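Print this page | E-mail this page

Pidthorpe Craft Table Guide
Section 6: Gluing leaves and small greenery

By now you have a clear table and a bin full of parts, and this is where things get really fun. Leaves are the quickest way to make a build look alive (a plain brick base with a few bright leaves around it is a completely different thing from a plain brick base!). Most people get their first one attached in a single evening. Read the whole section through once before you plug anything in.

What you need

- Hot glue gun with its stand
- Glue sticks to fit your gun
- Craft leaves, any color
- Green filler, loose or tied in small bundles
- A building baseplate and a handful of bricks
- Scrap cardboard or a silicone mat
- Tweezers
- A small bowl of cool water

The Altard leaf pack is our favorite for beginners, as the veins are nice and deep and you can feel which side is the front without looking. Any leaf with a bit of body to it will do the job. Very thin fabric leaves can let glue through to the other side, so test one first.

6.1 Setting out the table

1. Wipe the table and let it dry.
2. Set the glue gun stand on the side of your gluing hand. Run the cord off the back or the far side, never across the front edge.
3. Build up your bricks on the baseplate now, before the glue comes out. Leave a few studs open where the leaves will go.
4. Put the filler in a round container with a wide mouth. Pack it full - it's easier to pinch off a tuft from a full container than to chase the last bits around the bottom.
5. Lay the cardboard or mat under the spot where you'll be gluing.

Note: Bare wood is lovely to work on, but hot glue grips the grain and can pull up the finish when you peel it. Use the mat if you care about the table.

6.2 Gluing a leaf

1. Plug in the gun, set it on its stand and wait until glue moves easily when you squeeze. Check the leaflet for your model. The little Cenine gun takes 6 minutes from cold.
2. Hold the leaf near its stem end and keep the pointed tip facing away from your fingers. The stem end is where the glue goes, so leave a bit of it showing.
3. Try the leaf in position dry. Turn it, tip it, look at it from the front and from above. A small tilt upward does wonders!
4. Point the gun down and bring the nozzle close to the surface without touching it. Squeeze out one dot the size of a lentil.
5. Lift the nozzle straight up with a tiny twist to break the string.
6. Press the stem end into the dot and hold still while you count slowly to twenty.
7. Let go gently. If the leaf droops, hold it again for the same count.

CAUTION: The nozzle can reach nearly 400 degrees Fahrenheit. Do not touch the metal, and do not touch fresh glue even when it has gone cloudy. If glue gets on your skin, put it straight into the cool water and leave it there. Get medical help for anything worse than a small red mark.

CAUTION: Never pull a glue stick out of the back of the gun. When it gets short, feed a new one in behind it.

6.3 Adding filler and bundles

1. Pinch off a tuft and roll it lightly between your fingers so it holds together.
2. Glue filler around the base of the leaves, where it hides the dots.
3. For a tied bundle, put the glue on the tie itself and press that part down. The loose ends can then spread however they like.
4. Trim last. You'll always want less trimming than you think.

Tip from Surachet Tanasarn, who tested these steps with his Friday group: glue the leaves to a perforated disc first, then set the disc on the bricks. You can move the whole arrangement until it looks right, and swap it out in April for spring colors.

6.4 Cleaning up

Unplug the gun and leave it on its stand until fully cool. Pull off glue strings with tweezers. Refill leaves are listed in the Ongart parts sheet under item 3969.

Print this page | E-mail this page
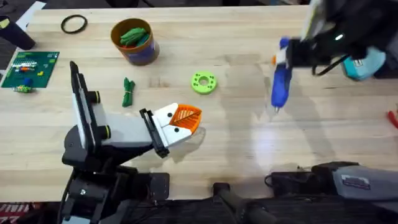 Fig. 6. Orange leaf and blue glue gun over the tabletop, nozzle pointing down.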